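Things That Fit: Standards, Sizes and Swappable Parts
Week 2 notes. Exercise sheet due 05/12/2025.

Last week we ended on the pump makers of Gravness and ran out of time just as it was getting good, so I'll pick up there.

Remember the situation. The Petersen works made hand pumps, and every pump was put together by one fitter from start to finish. If a valve seat was a shade too wide, he filed the valve until it sat properly. The pump worked beautifully! But take the valve out of that pump and try it in the next one along and it would leak, or jam, or fall straight through. Each pump was a family of parts that had only ever met each other.

That is fine while you are selling to people down the road. It goes wrong when the pump is at a farm three days away and the valve cracks. You can't post a fitter.

The change at Petersen came in with gauges, and I find this part of the story thrilling, because a gauge is such a plain little object. It is a lump of hardened steel with two ends. One end must go into the hole and the other must not. If both go in, the hole is too big. If neither does, it is too small. The person using it doesn't need to read a number or have an opinion, and the skill that used to sit in the fitter's hands has moved into the tool room, where somebody makes the gauge extremely well, once.

In October the works shipped a batch of 600 pumps with loose spare valves in a sack. Any valve, any pump.

Now think about what has to be true for that to work. The valve and the seat are made by different people, perhaps in different months, and they must still fit when they meet. So neither maker is really working to the other's part. Both are working to something on paper, a description of the gap between them. We call that description the interface, and from this point on it is the main character of the course.

You carry interfaces about with you all day. The thread on a jar lid is one, and so are the bayonet on a light bulb and the pins of a plug. A processor and its socket make a lovely one, a flat square part dropped into a raised square frame with little notched blocks at the corners, and the whole bargain between two makers is there in the shape. 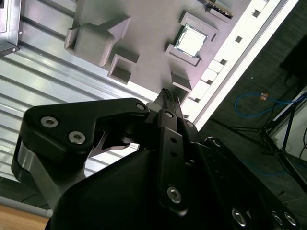
Tolerance: how wrong are you allowed to be?

No part is ever exactly the size on the drawing. If the drawing says 17 mm, what arrives is something near 17 mm, and the drawing has to say how near is near enough. That allowed band is the tolerance.

Beginners nearly always make it too tight. It feels responsible! But a tight tolerance costs money at every step: slower cutting, more inspection, more parts in the scrap bin. The good question to ask is what happens at the edges of the band. Take the largest shaft the drawing allows and the smallest hole, and see if they still go together. Then take the smallest shaft and the largest hole, and see if you can put up with the wobble. If both answers are yes, you can probably loosen things further and everyone will thank you.

There are three broad kinds of fit, and you should know the names.

Clearance fit: the shaft is always smaller than the hole. Drawer runners, hinges, a lid on a biscuit tin.

Interference fit: the shaft is always a little bigger, so the parts have to be pressed, hammered or heated together, and they stay put afterwards.

Transition fit: it could fall either way, depending on which two parts you pick up. Useful for locating pins, where you want a snug push by hand and don't mind a tap with a mallet now and then.

A word about stacking, which catches people out every single year. Put five parts in a row, each within its own tolerance, and the errors can all lean the same way. The row ends up too long even though every part passed. The cure is to measure each feature from one shared starting face (the datum) so that the errors can't pile up along the row. Draw your datum first. Please, please draw it first.

Lead-ins

Two parts that fit on paper can still be a misery to bring together. Try pushing a square peg with perfectly sharp edges into a square hole with perfectly sharp edges. If you are out by a hair the corners catch, and if you are tilted it wedges. So designers add a lead-in: a chamfer on the hole, a rounded nose on the peg, a sloping face that nudges the part sideways as it goes down. It takes almost nothing to add and changes the whole feel of the thing.

Go round your kitchen with this idea and you will be delighted. Saucepan lids have lead-ins. So do plug sockets, and the slot your toaster tray slides into. The cheap version of almost anything is the one where someone left the lead-in off.

Square openings deserve special care. A round hole accepts a round peg at any angle of turn, but a square one wants the peg straight in both directions and turned correctly as well.
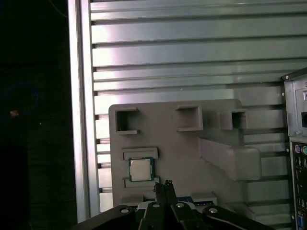

Henrike Brinkmann asked in the first session why anyone would choose a square opening at all, if round is so much easier to make and to fill. She pointed out that a drill gives you a round hole in seconds, and that the corners of a square one are where cracks like to start.

It's a great question, and she is right on both counts. The usual answer is that the square stops things turning. A coach bolt has a square neck for exactly this reason: it bites into its hole and lets you tighten the nut from the other side with one hand. Square shapes also pack well, with no wasted corners between neighbours. Where you don't need either of those, use a round hole and be happy.

And when a part may go in one way round only, a plain square is worse still, as it will cheerfully accept four. Then you need a key: a missing corner, a notch, an extra tab. Electronics is full of keys, and opening up an old desktop computer to hunt for them is a very good way to spend a wet afternoon. Have a look at the processor socket, the memory slots and the power plug, and sketch whatever stops each one going in backwards.

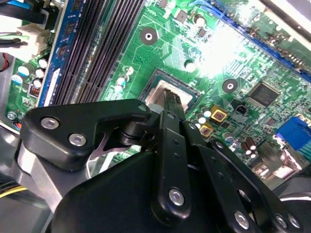

When the standard wins and the part loses

Our second case is less cheerful, but I'm very fond of it. The Julum company of Doltstead made window catches, and by every account they were better than anyone else's: smoother, quieter, easier for stiff fingers. They also used a screw spacing that no other firm used. Julum reckoned that people would drill new holes for a better catch.

Some did. Most builders, with a van full of frames drilled for the ordinary spacing, did not. Julum sold 700 catches in the first year and fewer in the next, and when the firm finally changed the spacing, the mould for the good catch had to be redrawn so heavily that the smooth action was lost.

Discuss in your groups: was the mistake in the spacing, or in leaving the change so late? I have changed my own mind on this more than once. Read the two builders' letters in the course pack before you decide, particularly the second, which is very funny about window putty.

For the exercise sheet

1. Choose two household objects that come apart and go back together. Draw the interface only, leaving out everything else.

2. Say which kind of fit each one uses and how you can tell.

3. Find the lead-in. If there isn't one, draw where you would put it.

4. Find the key, or explain what would happen if the part went in the wrong way round.

5. Mark your datum in red.

Pencil is fine, and so is the back of an envelope if the lines are clear. Next week we start on screw threads, so bring any odd nuts and bolts you have lying about at home, rusty ones included.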